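17 April 2022 - depth dropouts, container into cage, bimanual set

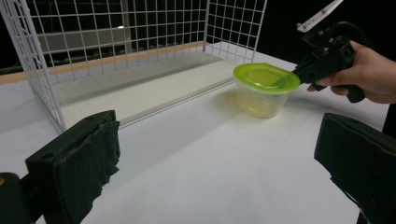
Replayed the set Hacer tagged, with the new SLAM build. Tracking holds until the left tool gets near the mesh, then pose jumps. Think it's matching on the cage wires, every square of the grid looks like its neighbour so features slide over by one cell. White table gives it nothing to work with either. Masked out the cage panels by hand on 22 episodes, jumps gone in all but 2. Those two are a timestamp thing, seperate bug, Jannik has it.

Lid segmentation is fine, the lime green pops out easily. Clear body underneath gets lost, so grasp width is comming out wrong when we fit to depth. Use the lid edge only for now.

Episode 448 still crashes the exporter. Skip it.

To do: auto mask, ask Timo re tags on the table, rerun all 962 overnight.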